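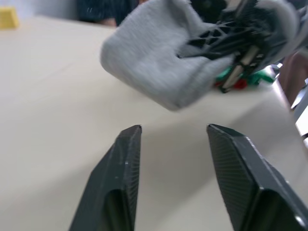

Sourdough at altitude - what worked for you?

mossy_kettle
September 1, 2020
We moved up to Dreltville in the spring and I am finally getting loaves I'm proud of! Skardale bread flour, a long cold proof, and I cut the starter way back. At home my dough used to double overnight. Up here it blows past that before I've gone to bed, so now it goes in the fridge after 2 hours on the counter. Anyone else baking above 3,000 feet?

paiva_bakes
Yes! Love this topic. I went the other way and kept the starter the same but used colder water. Great open crumb, and the flavor is so much better than what I made at sea level.

rye_or_die
Not sold on cutting the starter. You lose the sour and end up with plain white bread with holes in it. Try less time first.

mossy_kettle
Mine is plenty sour after 20 hours in the fridge, try it before you knock it :)

tin_loaf
What's everyone baking in? I've got the Kitent pot and the bottoms come out too dark.

paiva_bakes
Slide a sheet pan on the rack under it for the second half. Fixed mine completely.

rye_or_die
Or turn the oven down. People up here crank the heat because some book said so, and then they wonder about burnt bottoms.

mossy_kettle
I do crank it, and I like a dark crust! But the sheet pan is a good tip - trying that with the next one. Also going to do a half rye, so rye_or_die, send me your ratios please.

rye_or_die
Ha, ok. Start at 20 percent rye and add water until it feels a bit too sticky. Then leave it alone.

tin_loaf
Sheet pan worked, bottom is a nice brown. Thanks!!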